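3.2 Aufbau der Handgreifer in der Werkstatt

Ich gebe zu, dass wir beim ersten Satz Greifer ziemlich drauflos gebaut haben. Die Gehäuse kamen aus dem Drucker der offenen Werkstatt Lorier, die Backen haben wir im Oktober noch zweimal neu gezeichnet, und trotzdem klemmte bei Version 5 ständig das Gelenk - ein Grat von der Stützstruktur, den man mit dem Fingernagel kaum spürt! Seit Version 7 schleifen wir die Achse vor dem Einbau kurz ab, und damit war das Thema für uns erledigt. Am Griff sitzt jeweils ein Würfel mit quadratischen Schwarz-Weiß-Markern, über den wir die Lage der Hand im Raum schätzen (Abb. 2). Gedeckt wird bei uns immer derselbe weiße Tisch, mit Teller, Schale, Tablett und einer kleinen Topfpflanze. 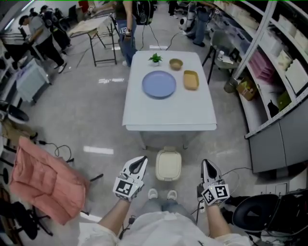 Abb. 2: Vorführung im Sitzen mit zwei Handgreifern; Markerwürfel nahe am Griff, Geschirr und Topfpflanze auf dem Tisch.

Was mich beim Bauen am meisten Zeit gekostet hat, war das Kleben der Marker. Sitzt ein Blatt auch nur leicht schief auf der Würfelfläche, springt die geschätzte Lage beim Drehen der Hand, und man sucht den Fehler erst einmal stundenlang in der Software (ich jedenfalls). Wir kleben jetzt mit einer gedruckten Schablone, die im Projektordner Sturanero liegt. Mit diesem Stand haben wir 162 Vorführungen aufgenommen, jede um die 30 Sekunden lang. Die Auswertung dazu folgt in Abschnitt 4.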